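Search this site Enter keyword Go

Prenemthorpe offices to lose fixed desks under new lease

Reading time: 2 minutes

The office building on Okoth Street in Prenemthorpe will change to shared desks from December, after its owner, Zumwood, agreed a new lease with the main tenant, the insurance office Otier.

Under the plan, the 166 people who work for Otier in the town will no longer have a desk of their own. The company will keep 70 desks on the two upper floors, and staff will reserve a place one day before they come in. The ground floor goes back to Zumwood, which wants to rent it in small units to local firms.

Otier told its staff about the change in a letter last month. The letter says that many desks stay free for most of the week, and that the company can't continue to pay for heating and light in rooms which are used so little. No jobs will be lost, according to the letter.

Each worker will receive a locker and a small wire tray for papers. Everything else must be taken home or thrown away before the move. Staff may come to the office on 3 days a week at most, and they will work from home on the other days. Those who can't work at home can ask for a fixed place, but they must do it in writing.
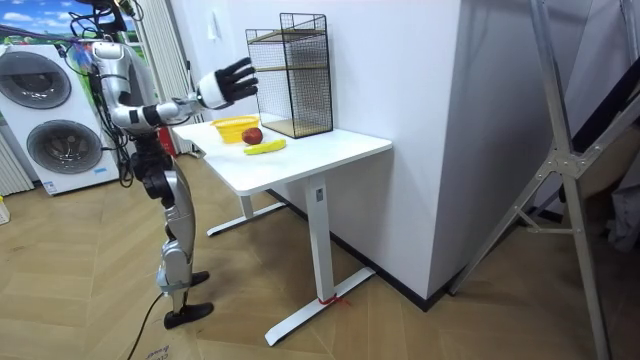
Peninah Khaemba told a staff meeting that she was not against sharing, but that the number of desks was too low for the end of the month, when almost every team wants to be in the building. She asked the company to keep one more room open until spring and to look at the numbers again after that. She also said that people who live in small apartments had not been asked if they have space for a table.

Otier answered that it will review the plan after 60 days. It has also promised to pay part of the cost of a chair for home use, although the amount is not decided yet.

Shop owners near the building are waiting to see what the change will mean for them. Two cafes on Okoth Street open at 7 a.m. mainly for the office workers, and a sandwich shop has already reduced its order of bread for the winter.

Zumwood said the work on the ground floor will start when the last furniture is out. The side entrance will be closed during this time, and visitors should use the door next to the parking lot. The old desks will be offered to schools in the town, and those that remain will be sold.

Related items
Parking fees on Okoth Street stay the same until spring
Prenemthorpe library adds evening study hours
Bus timetable: what changes in December
Small firms ask for lower rents in town center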